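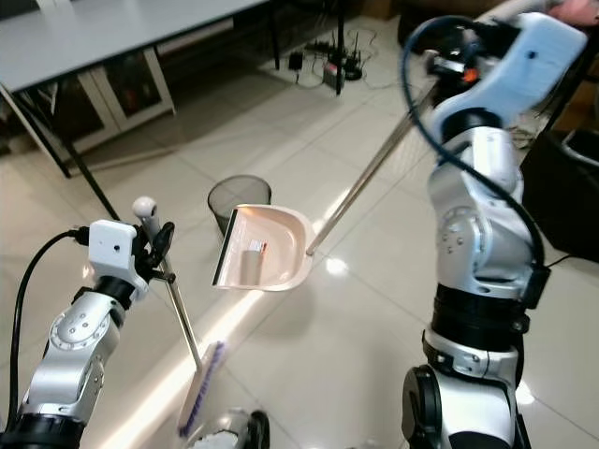
Figure 1. Long-handled brush and dustpan over a tiled floor, with a mesh wastebasket behind.

Unit 4: Dry Sweeping of Hard Floors
Cleaning and Room Care, Level 1
Trodstead Adult Learning
Handout for the session of 03/02/2021
Tutor: Norbert Simon

What this unit covers
Sweeping a small room by hand, lifting the dust into a pan and emptying it. Wet mopping is in Unit 5 and should not be started until the floor has been swept. Carpets are in Unit 7.

4.1 Tools
The long-handled set has two parts, a brush and a dustpan, each on its own pole or shaft. You use it standing up. The short set (hand brush and flat pan) does the same work but has to be used kneeling or bent over, and is kept for stairs, shelves and the insides of cupboards.

Look at three things before you begin.

Bristles. They should be straight and free of hair and thread. Bent bristles flick dust instead of pushing it. Comb them out with an old fork or a wide comb, over a bin.

The lip of the pan. The dustpan in Figure 1 has a black rubber front lip. A rubber lip bends a little and closes the gap between pan and floor. Run a finger along it. If it is split or has come away at one end, fine dust will go underneath and you will be left with a grey line on the tiles.

The joint between pole and pan. It should not wobble. Tighten it if it can be tightened, otherwise report it and take another set.

4.2 The floor
Large glossy tiles are easy to sweep but show everything. Dust that cannot be seen from above is often plain to see when you look along the floor towards the light, so check from a low angle at the end as well as at the start. Use the reflection of the ceiling lamps: any grit shows up as specks in the bright streak.

Joints between tiles hold dirt. Sweep along the joint first and then across it. On a rough stone floor the order matters less.

Soft bristles are best on glossy tiles. Stiff yard brushes are not to be used indoors at Trodstead or at the Dutcombe annexe.

4.3 Order of work
1. Pick up by hand anything larger than a coin.
2. Move chairs and light items. Leave cabinets and heavy tables where they are.
3. Start at the wall furthest from the door.
4. Use short strokes, with the bristles kept on the floor at the end of each stroke.
5. Bring the dust into one heap in the open part of the room – not under a table.
6. Set the pan down with the lip flat and sweep the heap in. Move the pan back a hand's width and sweep again. Repeat until no line is left.
7. Keep the pan level on the way to the bin.
8. Empty low down, inside the rim.

Steps 4 and 6 are the ones most often marked down in the practical.

4.4 Cables and equipment on the floor
Many rooms have a power strip, a router or other devices standing on the floor behind or beside the furniture. Dust collects there quickly. Do not pull a cable to get it out of the way, and do not unplug anything. Lift loose cables with one hand and sweep beneath them with the short brush. If the cables are tangled, sweep up to them and write it in the room book. Never use a damp cloth near a power strip.

4.5 The wastebasket
A mesh basket lets fine dust out through its sides. Always use a liner for sweepings, and check that it covers the rim all the way round. Lift the basket and sweep the place where it stands – this is often missed. Hair and threads should be pulled off the bristles over the basket and dropped in.

4.6 After use
Tap the brush once against the inside of the bin. Wipe the pan and its lip with a dry cloth. Hang both parts up by the handles. A brush left standing on its bristles will be out of shape by March.

Practical
Each learner sweeps one bay of the training room. Time allowed: up to 30 minutes, including putting the tools away. Thaddäus Fuchs will mark the practical in Room 58. Bring flat shoes and this handout.

Reading for next time: course book, pages 56 to 58.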